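Sep 21, 2022

Madder again, and finally a red I want to wear! Batch 12 came out of the Rendilach pot this morning and it's a proper brick red, none of that sad salmon we kept getting in May. Same roots, same Sutherland fleece, same alum. The only thing I changed was the chalk in the water and keeping the heat down below a simmer for the full 40 minutes before switching off and leaving it overnight.

Effie MacBrayne has been telling me for ages that our tap water is too soft for madder. She was right, and I owe her a skein.

Notes for whoever does batch 13: weigh the chalk dry, stir it to a paste first, then add. I dumped it straight in on batch 11 and got pale freckles all over the yarn (kept it, kind of love it, but you can't sell a sweater's worth of freckles).
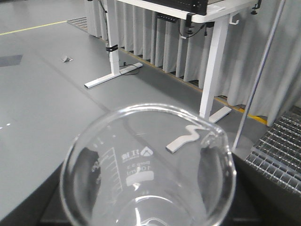
The exhaust bath still had loads in it, so I threw in a 20 gram mini skein after lunch – soft coral, really pretty next to the main one. Put in a second mini with a pinch of iron and that went a dusty plum in no time. I could play with this all week.

Less good: the Altari singles felted a bit at one end. I think I lifted them out too fast and ran cold water on them like a fool. Let them cool in the pot next time.

Light test cards are taped up in the south window, half covered. Batches 9 through 12, plus the Plorero cochineal for comparison. Please don't move them, even to clean the glass.

To do: order more alum, ask Effie whether she grinds her roots or just chops them, relabel the jar that says "weld?" Also want to try the same recipe on the linen, probably with a tannin bath first. Soaking the linen tonight.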